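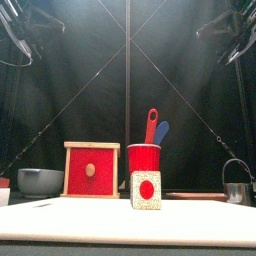
*A white tabletop with a row of things along the back.*

**Getting the house ready for a cold snap**

I love a proper cold snap! The air goes still, the stars come out, and by morning the lawn crunches. What I don't love is a drip under the sink at six a.m., so every November I go through the house with a flashlight and a roll of tape (it's a pleasant hour, really, with the radio on).

## The evening before

- Unhook the garden hose and let it drain. A hose left on the tap holds water right up against the wall.
- Open the cupboard doors under the kitchen sink so the warm room air can reach the pipes.
- Leave the tap that's farthest from the main running in a thin trickle. Pencil-lead thin is plenty.
- Roll a bath towel and push it along the bottom of the back door.

## Windows

Wipe the sills at bedtime and again when you get up. A window squeegee is wonderful for this, and a cheap car one works every bit as well! For drafts, hold a strip of tissue near the edge of the window on a windy day and watch where it flutters. Mark the spot with masking tape and put the foam strip on when it's dry out.

My neighbor Manouchehr Naseri swears by bubble wrap on the shed window: spray the glass with plain water, press the bubbly side on, done. Mine stayed up for 2 winters.

## Frozen car locks and doors

Rub a little silicone spray into the rubber door seals with an old sock. Never pour hot water on the windshield, please! Lay a flattened cardboard box over it overnight, tucked under the wipers, and lift it off in the morning, frost and all.

## If a pipe does freeze

Turn off the main first, then open the tap. Warm the pipe with a hair dryer on low, starting at the tap end and working back. Keep the dryer well away from any water, and call a plumber if you see a split.

*Updated 12/01/2018 with the bubble wrap tip*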